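Gustcombe publishes good practice guide for gripper work near furniture and fixtures

Skiranwood, 2025-06-07 - Gustcombe today released its first good practice guide for robots that work close to shelves, panels and other fixed surfaces. The guide has 31 pages and is free to download.

The text was prepared together with Brallard, which reviewed 568 reports of light contact between grippers and their surroundings. From these reports came two main rules. Speed must be reduced before the gripper goes under any overhang, and the marker used for calibration must be checked at the start of every shift.

The guide does not replace national safety standards. It is meant for small teams who already follow them and want clear daily routines - especially in places where the robot has little space to turn.

Comments on the first edition are welcome until October.

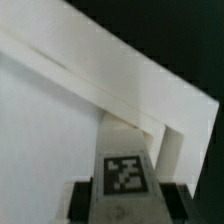 Who may use the guide?

Any company or school may use it without a fee, as long as the text is not changed.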